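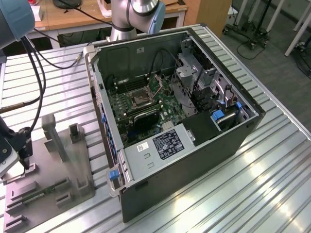 A question left on the course page after the last session asked why the planner cannot simply be given the CAD pose of the memory slot and told to push. It can, and the first lab group will try it. The fixture is printed to a known drawing, but the tower is set down on the table by hand, and a case lying on its side does not come back to the same place twice.

Unit 7. Insertion under pose uncertainty

7.1 Frames
Four frames are used: arm base, gripper, fixture and board. Base to fixture is calibrated once per bench. Base to board is estimated at the start of every run. Do not store the board transform in the config file; the Lirnmont loader will read it back without a warning.

7.2 Perception
The fixed camera gives a first estimate of the board pose. Ribbed aluminum and bare case metal both produce specular highlights, so edge fits on the chassis are poor. Fit to the row of memory slots. Reject any fit with fewer than 65 inlier points and capture again.

7.3 Planning
Treat the chassis walls, drive cage and graphics card as collision bodies. The side opening is the only approach. Cables are not modeled. Pad them with a keep-out box — a generous one — and accept the longer path. The second arm is a moving obstacle unless its joints are locked in software.

7.4 Control
Position control ends 3 mm above the slot. From there the controller switches to admittance mode and runs a spiral search in the board plane. The loop rate is 1,000 Hz. Contact is declared on filtered normal force, never on a single sample. If the search radius is used up, retract along the approach axis and return to 7.2.

7.5 Lab task
Run the Vakthorpe planner with the default seed, then with the board estimate shifted 3 mm along each axis. Log the wrench at the wrist for every attempt, including aborted ones. Submit the logs and one plot of normal force against depth.

Reading: Dvořáček notes, section 3. The Lekholm driver manual covers mode switching.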